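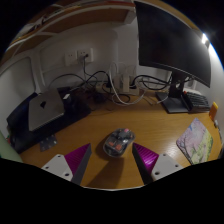
**Foro interno de Skemier – Puestos de trabajo y espacios compartidos**

**Tema: Disposición del puesto de mesa única. Solicitud de observaciones**

---

**D. Sheehan** (moderación)

Estimados compañeros:

Se abre este hilo para recoger observaciones sobre el puesto de pantalla curva de la sede de Clitwood, antes de redactar la norma de mesas compartidas, cuya entrada en vigor está prevista para marzo. Se ruega a los participantes que se ciñan al mobiliario y al material de la mesa. Las peticiones de compra deben dirigirse al formulario correspondiente.

La cuestión principal es la siguiente: ¿qué elementos deben permanecer en la mesa de forma fija y cuáles debe retirar el usuario al terminar su turno?

Deirdre Sheehan

---

**zelenak_z**

Buenos días. A mi juicio, la prioridad son los cables. 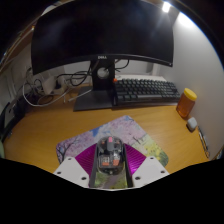
*Cables y regleta blanca detrás del soporte del monitor, a la izquierda.*

El soporte dispone de un orificio para el paso de cables y considero que la norma debería obligar a utilizarlo. Propongo asimismo que la regleta se fije bajo el tablero y que el cable blanco que forma un bucle sobre la madera se recoja con bridas de velcro. Ningún usuario debería tener que apartar cables para apoyar un cuaderno.

Zdislava Zelenák

---

**pongsiri.p**

Coincido en lo relativo al cable blanco, pero no en lo de la regleta. En la sede de Suksawat las fijamos todas bajo el tablero y, a las 3 semanas, la mitad del personal había traído alargadores propios con tal de no agacharse. Una regleta a la vista, pegada a la pared, se usa correctamente y se revisa con facilidad.

Solicito que este punto se someta a consulta y no se dé por aprobado.

Pornthip Pongsiri

---

**zelenak_z**

Respetuosamente, lo ocurrido en Suksawat obedecía a que aquellas mesas tenían 20 centímetros más de fondo. No me parece un precedente aplicable. Mantengo la propuesta.

---

**s_kazmi**

Quisiera plantear otra cuestión: la superficie libre. El teclado se encuentra a la derecha del soporte, algo retirado hacia el fondo, y el centro de la mesa queda para el ratón y la alfombrilla. 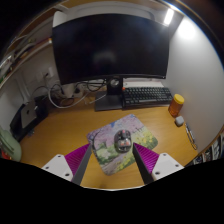

*Alfombrilla con paisaje de árboles en flor, en el centro; teclado a la derecha del soporte.*

Para quien trabaja sobre todo con documentos en papel, esta disposición resulta adecuada. Para quien escribe durante toda la jornada, no lo es: habría que traer el teclado al centro y desplazar la alfombrilla a la derecha. Entiendo que la norma puede admitir ambas posibilidades, siempre que al final del turno se restablezca la disposición acordada.

En cuanto a la alfombrilla, no veo inconveniente en que se conserve. He leído en otro hilo que se pretende sustituir todas por modelos lisos de color gris. Me parece un gasto innecesario.

Shazia Kazmi

---

**pongsiri.p**

Me sumo a lo dicho sobre la alfombrilla. Añado que el frasco de tapa amarilla, situado junto a la pared, a la derecha del teclado, debería tener otro destino. El borrador del reglamento excluye los alimentos de las mesas compartidas y, si es miel, como parece, corresponde al armario de la cocina.

---

**yaowalak_ch**

Con el debido respeto, discrepo. Un frasco cerrado con tapa de rosca no perjudica a nadie. Si el borrador se aplica con ese rigor, también habría que retirar el estuche blanco que está delante, y lo mismo cabría decir de los objetos con forma de bolígrafo o lápiz.

Sugiero una bandeja por puesto, de tamaño reducido, para efectos personales. Lo que quepa en la bandeja puede quedarse; lo que no quepa se lleva a la taquilla. El catálogo de Stolholm incluye una que se vende en lotes de 4 y que serviría para una prueba.

Respecto a los portátiles, solicito que se indique con claridad que no deben dejarse sobre prendas o fundas en el lado izquierdo de la mesa. Ocupan el espacio de escritura.

Yaowalak Chaiyaporn

---

**s_kazmi**

La bandeja me parece una solución razonable. Sobre los portátiles – entiendo que cerrados – preferiría un soporte vertical.

---

**D. Sheehan** (moderación)

Agradezco las aportaciones. Quedan recogidas del siguiente modo:

- Recogida del cable blanco: sin objeciones.
- Regleta bajo el tablero: **pendiente**, con 2 posturas contrarias.
- Alfombrilla: se conserva.
- Bandeja para efectos personales: se solicitará un lote de prueba.
- Frasco y alimentos en general: se consultará con el servicio de cocina.
- Portátiles: se ruega a la Sra. Kazmi que remita las medidas del soporte vertical.

El hilo permanece abierto para el asunto de la regleta.

---

**zelenak_z**

Conforme. Enviaré las medidas del tablero para que puedan compararse con las de Suksawat.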